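Brotine Large Building Blocks, painted timber-free core

**Supplied by Grunham Early Learning Equipment. Product code 2622.**

The Brotine set is made for childcare rooms, kindergartens and the first years of school. The blocks are big enough that a three-year-old needs both hands to move one and light enough that they can do it without help. Each set is packed in one carton and comes ready to use, with no assembly.

We have stocked Brotine for six years. The shape of the standard block hasn't changed in that time, so new blocks will stack with old ones.

## What is in the set

The full set has 47 pieces. Most are the standard long block. The remainder are half blocks, squares and a small number of ramps. Pieces are cut from a rigid moulded foam and sealed, then painted in a solid colour on every face. There are no stickers, printed letters or numbers.

The half set has the same mix of shapes in smaller quantities, but leaves out the ramps. Ramps can be ordered on their own.

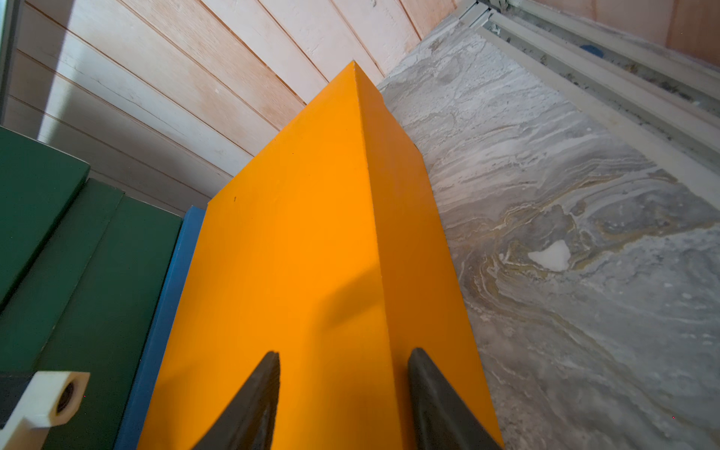 Colour is the thing most centres ask us about before they order. The colours are strong and plain so that children can sort by them and staff can call them out across a room. The orange leans towards yellow, and it looks more amber on a side that faces away from the light, so please don't try to match it to a paint chart from our website. If you are filling gaps in an older set, send us one of your blocks and we will compare it in the warehouse. Return freight on a sample block is free within the metropolitan area.

Single-colour cartons are available to order. Allow extra time for these, as they are made up at the factory and not held at Grunham.

## Where they work well

Brotine blocks are meant for floor play. They suit:

- block corners and construction areas
- low walls and pathways for obstacle play
- dividing a large mat into smaller spaces
- group games where children carry and place pieces

They can be used outdoors on a dry day under cover. They should not be left outside overnight. The paint will fade in full sun and the core can take up water where the surface has been cut or gouged.

They are not a seat or a step. A single block laid flat will hold a child who sits on it, but a stack will slide, and we don't recommend it for balance work. For climbing and stepping, see the Cabral range, which has a rubber base and interlocking edges.

## Storage

A full set takes up more room than people expect. The Dornent open trolley holds the full set with the long blocks lying flat and the small pieces in the top tray. It is 700 mm high, so most preschool children can reach the tray. The trolley has four castors, two of them locking, and a push handle at one end.

If you are using fixed shelves, put the long blocks on the bottom shelf. Stand them on end only if the shelf has a lip.

## Cleaning

Wipe with warm water and a mild detergent, then dry with a cloth. Most centres do this weekly. For disinfecting, use a product labelled for painted surfaces and follow the contact time on the bottle.

Don't use:

- bleach at full strength
- scouring pads or cream cleanser
- a dishwasher or steam cleaner
- methylated spirits, which softens the paint

Crayon comes off with a little bicarbonate of soda on a damp cloth. Permanent marker usually leaves a stain.

## Wear

The paint is tough but it is still paint. Darker colours show marks sooner than the light ones, and the long edges take most of the knocks. 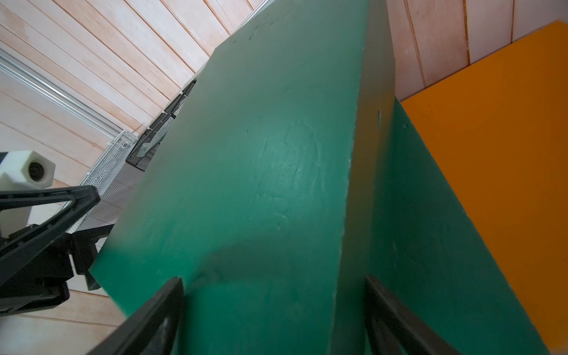 *Green long block: light scuffs, small dents and a pale line along the edge.*

Marks of this kind don't affect use. Take a block out of the room if the paint is flaking, if the core is exposed, or if there is a split anywhere along its length. Small chips can be sealed with the Brotine touch-up pot, sold separately in all set colours. Leave the repair to cure overnight before the block goes back on the shelf.

The core is guaranteed against splitting in normal indoor use. Surface wear is not covered. Keep your invoice, as we need the carton number from it to process a claim.

## Ordering

Full sets and trolleys are held in stock at Grunham and are normally sent within two working days. Centres and schools can order on account. Home customers are welcome and pay at checkout.

Orders for delivery before the summer break need to reach us by the first week of December. The warehouse closes over the holidays and country freight is slow at that time of year.

Price list current from 19th September. Prices include GST. Freight is quoted by postcode, and a full set and trolley ordered together travel as one consignment.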